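Wanted: People Who Don't Believe Us (Paid Home Sleep Study, Cilville Area)

We are looking for adults in and near Cilville to take part in a study of whether the things sold to help people sleep do anything at all. Our working guess is that most of them don't. If you already own a drawer full of this stuff and have doubts about it, you are close to the person we want.

The study is run by Prandgate, a small testing group that takes apart health claims for a living. We've done ear drops, posture shirts and a great many kinds of tea. Janelle Marquez leads this one. She has been at this long enough to be tired of the phrase "clinically shown," and she wrote most of what follows.

Why sleep

Sleep products are easy to sell and hard to check. You try a new pillow on a night when you're worn out, you sleep like a stone, and the pillow gets the credit. You try it again after a fight with your sister and the pillow gets forgiven. Most of the reviews we read while planning this were written after one to three nights. Several were written before the writer had slept on the thing even once, and were glowing.

The published work isn't much better. A good share of it rests on a handful of people who knew exactly what they were being given and were asked the next morning how much better they felt. We'd like to do a duller job, over more nights, with people who don't care whether the answer is yes or no.

What we are testing

Three kinds of product, all bought off the shelf with our own money:

Weighted blankets.
Under-pillow sound players.
A scented mist called Flumetti, which the label says will "invite the body into rest."

We don't know what that last phrase means either. We wrote to ask and got a coupon.

Each product has a stand-in. The blanket has a light version in the same cover, the player has one that makes a flat hiss in place of the "tuned" tones, and the mist has a bottle with a different scent and no claims on it. You will get one or the other and we won't tell you which until the end. You'll probably guess. People always do with the blanket, and we ask for your guess in writing in the first week so that we can take it into account.
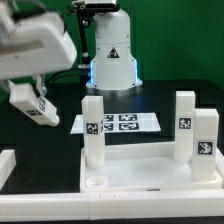 What you would do

The study lasts 50 nights. For the first stretch you sleep the way you always do and change nothing. After that you use the item you were sent every night you are at home. If you're away for a night, mark it as away. Please don't pack the blanket.

Every morning you fill in a short form before looking at your phone for anything else. It asks what time you turned out the light, when you think you fell asleep, how often you woke, and how you feel on a plain scale. There is a space for notes. We read the notes. "Dog sick, up at 3" is more useful to us than a page about energy.

You will also wear a soft wrist band at night that records movement. We don't put great faith in wrist bands. They are decent at telling when you are lying still and poor at telling whether you are asleep or just staring at the ceiling. We use them to catch large mismatches, such as a form that says lights out at 10 and a wrist that was plainly washing dishes at midnight.

There are 2 visits to our office on Castillo Street, one at the start and one at the end. The first is the long one, 90 minutes, most of it paperwork and questions. The second is shorter. You give back the band, we tell you what you had, and you're welcome to argue.

Who can take part

You should be 21 or older and sleep at home on most nights. You should have slept badly, by your own account, for at least a few months. We don't need a doctor's note for that.

You need to be willing to leave other sleep aids alone for the length of the study. That covers store-bought pills, drops, gummies and anything your cousin sells. Coffee is fine, but please keep it at your normal level, whatever that is.

We can't take you if:

You work night shifts or shifts that rotate.
You have been told you have sleep apnea, or you take something prescribed for sleep. Don't stop a prescribed drug to join us. We will ask, and we'll turn you down.
You are pregnant, or there's a baby under a year old in your home.
You have a lung condition or a strong reaction to scents.
You work for a company that makes or sells any of these products, or you write about them for pay.

Couples can't both join. We tried that once in an earlier study and spent weeks sorting out who had swapped with whom.

What you get

We pay $2000 to anyone who completes the whole study. That sounds like a lot, and we've had people write to ask what the catch is. The catch is the morning form. It's boring by the second week and very boring by the fifth, and we would like you to fill it in anyway. Payment is by check at the last visit.

If you drop out, you are paid for the nights you finished. You don't have to give a reason. We'd take an early exit over a made-up form, and we do look for made-up forms. A row of mornings with the same bedtime to the minute is a fair hint.

You may keep the item. If it turns out to be the stand-in, you may keep that too.

What you do not get

You don't get treatment. We are not a clinic, and a bad result on our form doesn't tell you what is wrong with your sleep or whether anything is. If your sleep troubles you enough to affect your driving or your work, see a doctor and skip this.

You don't get a promise that any of it helps. You also don't get a promise that we'll prove it doesn't. It is quite possible that one of these products will do some small good, and if so we will say so in print – through our teeth, maybe, but in print.

Who pays for this

People should ask this of every study and mostly don't. The money comes from subscribers to our reports. No maker of a sleep product has paid for, supplied or seen any part of the plan. The makers will get the results on the same day as everyone else. The plan itself, including how we will decide what counts as a real difference, is written and locked before the first person starts, and you can read it at the first visit if you like reading that kind of thing.

Your forms are stored under a number. Your name is kept in a separate file, for the check and for emergencies, and is deleted after the report comes out. The wrist band doesn't record sound or where you are.

How to apply

Write to Janelle Marquez at our Castillo Street office, or drop a note through the door. Include your age, the part of town you live in, your normal bedtime and a sentence or two on what you've already tried and what you made of it. No need to sell yourself. "I doubt this will work" is a perfectly good thing to put in the letter.

We'll answer everyone, including the people we can't use, though it may take us a while. First visits start in July and run in the late afternoon and evening, up to 8 p.m. The office is on the second floor and there is an elevator, slow. Parking behind the building is free after 5.

Please don't apply on behalf of a spouse who snores.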